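Chapter 2
Learning from Hand-Held Demonstrations

In the previous chapter every demonstration was recorded by driving a robot arm directly. The operator held a pair of leader arms, the follower arms copied the motion, and the joint angles were saved. The method gives clean data, but it ties the collection to wherever the robot happens to be bolted down. Most of the tasks we want a household robot to learn take place in kitchens, hallways and bathrooms.

This chapter deals with a second method. A person carries a gripper in each hand and does the task with them. Square markers printed on the base of each gripper allow its position to be recovered from video, and the path of the fingers becomes the training signal. Our running case is the Trurlow bathroom set, collected by Tetteh Ansah and Nafula Khaemba, in which all demonstrations were made at bathtubs and sinks in lived-in homes.
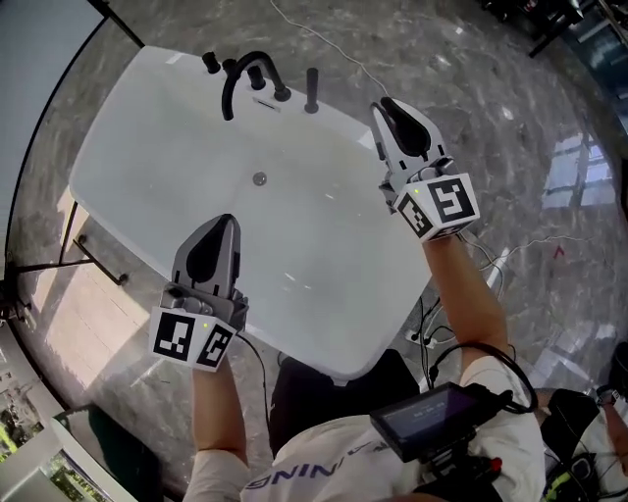 2.1 What the policy has to learn

A bathroom is a hard place to track a hand. Glossy surfaces throw reflections, and the markers turn away from the camera when the wrist rolls. Ansah and Khaemba recorded 100 demonstrations per task and dropped any in which a marker block was lost for more than 20 consecutive video frames. On the faucet task, 13 were dropped.

The remaining recordings do not contain joint angles. They contain gripper poses and finger openings over time, and a policy trained on them must predict the same quantities. Turning a predicted pose into arm motion is left to the controller of whichever robot is used. Section 2.2 sets out the coordinate frames needed for this step, and Section 2.3 covers time alignment between the two hands. Readers who have worked with marker tracking before may skip to Section 2.3.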